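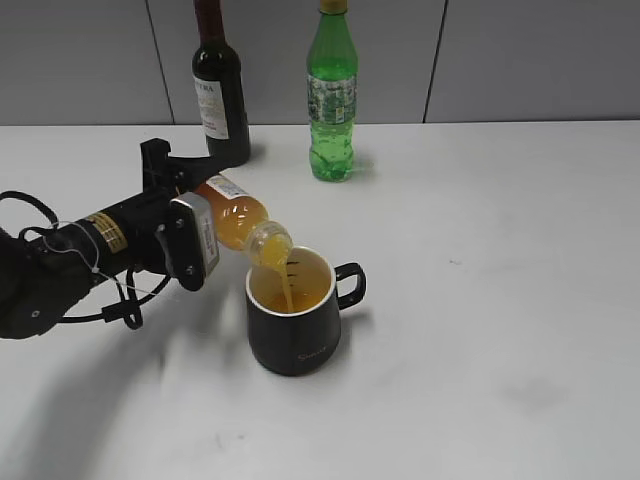

Most of the manipulation stacks I review still treat the planner as the place where a task is decided and the controller as the place where it is carried out. For rigid pick and place that split does little harm. For pouring it is wrong. Once a thin stream is running from a tipped juice bottle into a mug, the planned wrist path is a guess about flow, and only the loop closed on tilt can correct it. The outflow depends on fill level and neck shape, and a trajectory computed before the grasp contains neither. At Surer we replaced a 2000-line planner module with a tilt-rate controller of 400 lines, and the smaller program is the one I would defend in review.

The usual objection is that a reactive loop is hard to test. I don't accept it. A controller with one state and two limits can be replayed against logged runs, and we replay 500 of them in Ollis every Friday. A planner that re-solves from a slightly different start pose gives a different path each time, and its faults hide in the solver settings. 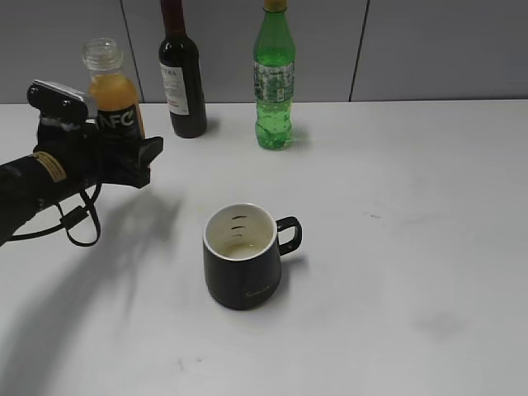
Should the planner be removed altogether? Keep it for the approach and the retreat, where collisions matter and the liquid is not moving. Hand over to the controller at first tilt and take control back once the bottle is upright.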